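Magazin > Arbeit & Alltag > Gespräche

Der Mann, der die Teeküche abschaffen wollte

Tanner Gauthier hat Besprechungszimmer entworfen, in denen niemand sprach, und Ruheräume, in denen telefoniert wurde. Inzwischen berät er Firmen in der Frage, wo ihre Leute Kaffee trinken sollen. Davon kann man leben, sagt er, »sogar erschreckend gut«.

Wir treffen uns um halb neun im Erdgeschoss der alten Spinnerei in Konderow, wo er einen Schreibtisch und ein Fenster zum Parkplatz gemietet hat. Gauthier kommt zu spät und entschuldigt sich mit der Kaffeemaschine im zweiten Stock. Dort habe er sich festgeredet, über Dachrinnen. Von Dachrinnen verstehe er nichts, das habe der andere leider erst nach einer Viertelstunde gemerkt.

Angefangen hat alles bei Fendberg, einem Hersteller von Beschlägen, der ein neues Verwaltungsgebäude bezog und die Küchen einsparen wollte. Gauthier, damals Innenarchitekt und nach eigener Auskunft »jung genug, um Geschäftsführern zu glauben«, zeichnete 14 Automaten in die Flure und strich alles, was nach Spüle aussah. Der Bau wurde pünktlich fertig. Die Belegschaft zog ein und stellte binnen einer Woche Wasserkocher auf die Fensterbänke.

»Ich habe das für Sabotage gehalten«, sagt er. »Es war Durst. Und ein bisschen Sabotage.« Der Brandschutz verbot die Wasserkocher, worauf sie in die Rollcontainer wanderten. In der Buchhaltung soll es einen Aktenordner gegeben haben, in dem keine Akten waren, wohl aber Filtertüten, Größe vier. Als Fendberg schließlich nachgab und im dritten Geschoss eine Küche einbauen ließ, war der Raum so klein, dass man sich beim Umrühren abstimmen musste. Er wurde der beliebteste im Haus.

Seither interessiert ihn, was in solchen Räumen vor sich geht. Er ist durch Betriebe gezogen und hat Zettel abgeschrieben, 432 Stück, die Sammlung liegt in zwei Schuhkartons unter seinem Schreibtisch. Der kürzeste lautet »Nein.« und klebte an einem Kühlschrank. Der längste geht über zwei Seiten, behandelt einen verschwundenen Joghurt und endet mit freundlichen Grüßen. »Die freundlichen Grüße sind immer das Schlimmste«, sagt Gauthier. »Wer wütend ist, unterschreibt einfach nicht. Wer grüßt, hat einen Plan.«

Die Gattung habe feste Regeln. Der klassische Zettel beginne mit »Liebe Kolleginnen und Kollegen«, komme im zweiten Satz auf die eigene Mutter zu sprechen, die hier bekanntlich nicht arbeite, und gehe dann in Großbuchstaben über. Antworten würden gern mit anderem Stift daruntergeschrieben. In einer Versicherung habe er einen Wortwechsel über einen Löffel gefunden, der sich nach den Urlaubsvertretungen zu urteilen von Januar bis in den Sommer gezogen habe.
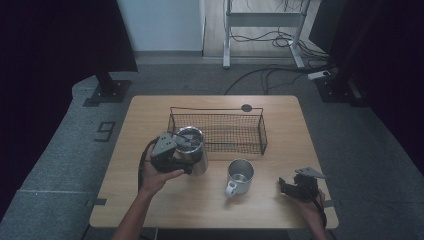 Mateos widerspricht: Zettel schreibe bei ihnen seit Jahren kein Mensch mehr, das laufe alles über den Gruppenchat, und dort sei es schlimmer, denn einen Chat könne man nicht abreißen und wegwerfen. Gauthier hört sich das an und nickt lange. Digitale Zettel sammle er nicht, sagt er dann, ihnen fehle der Tesafilm.

Ob die Küche denn nun gut fürs Geschäft sei? Er verzieht das Gesicht. Diese Frage stellt ihm jeder Auftraggeber, und jeder möchte hören, dass am Wasserhahn die großen Ideen geboren werden. Bei Munix, einem Softwarehaus mit fast 40 Beschäftigten, ließ man deshalb eine Tafel neben die Spülmaschine hängen, für Geistesblitze. Nach einem Vierteljahr stand darauf eine Wegbeschreibung zum Baumarkt und der Satz »Wer hat meine Dose?«. Die Geschäftsführung bat um eine Auswertung.

»Ich habe ihnen geschrieben, dass die Leute dort Pause machen«, sagt Gauthier. »Das war mein kürzestes Gutachten. Bezahlt haben sie es trotzdem, allerdings nach der zweiten Mahnung.«

Was also rät er? Eine Tür, die offen bleiben kann. Einen Tisch, an dem man stehen und zur Not auch sitzen darf. Ein Fach für Dinge, die niemandem gehören, denn die gebe es ohnehin, und ohne Fach stünden sie eben in der Spüle. Von Sitzsäcken hält er nichts. Er habe einmal erlebt, wie ein Prokurist aus einem solchen nicht mehr hochkam und das anschließende Personalgespräch im Liegen führte.

Und zu Hause? Da trinke er Tee, allein, meistens im Stehen. Am Sonntag habe seine Frau einen Zettel an die Spülmaschine gehängt. Er will nicht sagen, was darauf stand. Mit freundlichen Grüßen habe er jedenfalls geendet, und in die Schuhkartons komme er nicht.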